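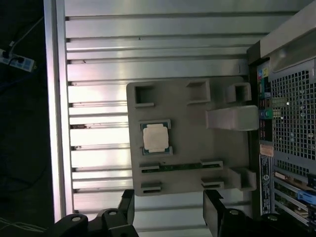

Bench and Parts Inspection Checklist, Computer Assembly
Sheet 7, revision 13
Frequency: every Wednesday before the first build, and after any change of fixture plate
Marks: OK / Comment / Stop

1. Work surface

1.1 Ribbed aluminum surface flat and stable under hand pressure. OK
1.2 Grooves free of screws, chips and metal filings. Comment: small dark specks and rust-colored marks in several grooves on the side away from the tower. Brush out the grooves and wipe with a dry cloth. If the marks remain, record them on the next sheet.
1.3 Glare. Comment: the ridges reflect strongly under the bench light. Check for loose hardware from two sides before signing.

2. Fixture plate

2.1 Plate lies flat, no rocking. OK
2.2 Raised sockets and posts free of cracks and layer separation. OK
2.3 CPU seated in its square recess, heat spreader up. OK
2.4 RAM module in the long slot, held by a clip block at each end. OK
2.5 Clip blocks grip without bending the module. Comment: left block tighter than right when checked by hand. Within limits. Recheck after 300 cycles.
2.6 Spare plate on shelf. Comment: none. Request sent to Nudberg in November, still open.

3. Tower, exterior

3.1 Power cord removed. Verify by hand at the supply inlet. OK
3.2 Rear ports free of plugs, dust caps and debris. OK
3.3 Rear grille not dented, no sharp burrs at the holes. OK
3.4 Tower does not shift when pushed lightly from the side. OK
3.5 Asset tag matches register. Comment: tag 492, register corrected to match.

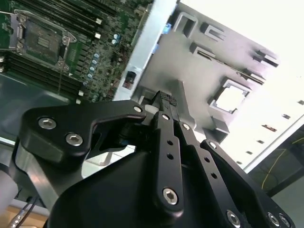 Fenell Hardware Assembly, Bench Safety Group

4. Chassis, interior

4.1 CPU socket: retention bracket and lever present. Contact pads inspected under the magnifier before a CPU is placed. OK
4.2 Memory slots on both sides of the socket free of dust. End latches move freely. OK
4.3 Capacitors upright, tops not swollen. Include the pair of blue-topped ones set higher on the board. OK
4.4 White plastic rail between motherboard and metal panel secure, no cracks. OK
4.5 Metal panel edges. Comment: run a gloved finger along the full length. One rough spot found and filed.
4.6 Small black connector at the board edge fully seated. OK

5. Static and handling

5.1 Wrist strap tested on the Trudura tester. OK
5.2 CPU handled by its edges only. Gold contacts are not to be touched or wiped.
5.3 RAM modules not stacked or laid directly on the ribbed surface. OK
5.4 Cables routed clear of the area where parts are lifted. Comment: secure any slack at the table edge before work starts.

6. Stop conditions

Mark Stop and tag the bench if any of the following applies: bent or discolored contact, cracked clip block, damaged cord, failed strap test. A bench marked Stop is released by the Lâm shift desk only.

Result: passed with comments. Items 1.2 and 2.6 carried to next sheet.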